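Section 4: Your First Week with the Drikier Kitchen Scale and Recipe Book

Welcome back! If you have followed along through Section 3, your scale is sitting level, the batteries are in the right way around, and you have chosen grams or ounces as your everyday unit. You can change your mind about that at any time (see Section 2), so please don't feel you have signed up for anything.

This section covers weighing into your own cookware, saving the weight of a pot so you never need to look it up again, and scaling a recipe to the amount of food you have on hand. Set aside a quiet half hour the first time through. After that it goes quickly.

Before you begin

You will need the scale, the booklet of blank Cookware Cards that came in the sleeve at the back of the box, a pencil, and whichever pots and bowls you reach for most. Pencil is better than pen here, as you may well replace a lid or a handle someday and want to write in a new number.

Caution: Let cookware cool completely before it goes on the scale. Heat can warp the weighing plate, and a warped plate is not covered under the warranty.

Caution: Do not leave a heavy pot on the plate overnight. The scale will switch itself off, but the sensor underneath stays under load the whole time.

4.1 Saving the weight of a pot

1. Press and release the power key. Wait for the display to settle on zero. If it shows anything else, press ZERO once and give it a moment.

2. Set the empty pot on the plate, lid off, as near to the middle as you can manage. With a wide pot you may not be able to see the display. Press the HOLD key first, put the pot on, wait for the beep, and lift the pot away again. The number will stay put until you press another key.

3. Write the number on a Cookware Card. My own big soup pot comes to 2139 grams, and I have had that card taped inside the cupboard door for so long that the tape has gone yellow.

4. Press SAVE, then choose a slot from 1 to 9. The display shows the slot number twice to let you know it has been stored.

5. Do the same with the lid, if you ever weigh with the lid on. Give it a slot of its own. Adding the two together in one slot sounds handy, but you will forget you did it (I certainly did) and every stew will come out wrong until you remember.

Note: A saved weight stays in memory when the batteries are changed, so long as the change takes less than a minute. Have the new ones out of the package before you open the door. 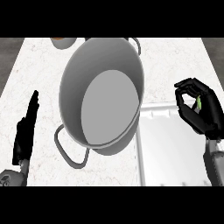 4.2 Finding out how much food you have made

Many people skip this part and then write to us later asking how to do it, so I would encourage you to try it at least once with something forgiving, like soup or beans.

1. When the food is cooked, take it off the heat and let everything cool as described in the caution at the start of this section. If you are in a hurry, move the food to a bowl whose weight you have already saved.

2. Press RECALL and choose the slot for that pot or bowl. The display will show its weight with a minus sign in front. This is what you want to see.

3. Set the full pot or bowl on the plate. The number you now read is the food alone.

4. Divide by the number of people you are feeding, or by the number of freezer boxes you have clean.

Let's walk through one together. Suppose the soup pot and its contents weigh 3447 grams on the plain scale. Recalling the slot takes away the 2139 for the pot and leaves you with 1308 grams of soup, or four helpings of 327 grams each. With a saved slot you never see the larger number at all, and there is no arithmetic to do on the back of an envelope.

Note: If the display shows a row of dashes, the load is too heavy for the scale. Take the pot off right away and weigh the food in two batches.

4.3 Scaling a recipe up or down

The recipes in the Drikier book are all marked with a base weight in the top corner of the page. That is the weight of the main ingredient, and everything else follows from it.

1. Find the base weight. For Timothée Mallet's white bean stew it is 975 grams of soaked beans.

2. Press RATIO and enter the base weight with the arrow keys. Holding an arrow down makes the numbers run faster.

3. Put your own bowl on the plate, press ZERO, and add however much of the main ingredient you have. Press RATIO again.

4. The display will now alternate between the weight and a small multiplier. Use the multiplier for each of the other ingredients in turn. If it reads 0.50, you will need half of everything.

Salt and spices are the one place where I would ask you to trust your tongue over the scale. Nizar Saliba, who tested most of the book for us, likes to start a little under the multiplier and work up. Dried chili in particular seems to grow bolder in a large batch.

4.4 Small amounts

The large plate is at its best with amounts above 20 grams. For yeast, baking powder and the like, turn to the small tray that clips to the front edge.

1. Clip the tray on until you feel it catch on both sides.

2. Press and hold ZERO until the word FINE appears.

3. Spoon in the ingredient slowly. Fine mode takes a little longer to settle, so pause between spoonfuls.

4. Unclip the tray and wash it by hand. The clips don't care for the dishwasher.

If fine mode drifts up and down with nothing on the tray, look for a draft. An open window or the fan over the stove is usually enough to do it.

4.5 Looking after your cards

Slip the finished Cookware Cards back into the sleeve, or tape them up wherever you will see them. Check each saved weight again every September or so, and any time a handle or knob has been replaced. To overwrite a slot, repeat the steps in 4.1 and choose the same slot number. To clear it altogether, hold SAVE and the slot number together until you hear two beeps.

Extra cards can be ordered by quoting part number 254. They come in packs of twelve, and the paper takes pencil nicely.

Section 5 explains cleaning and storage.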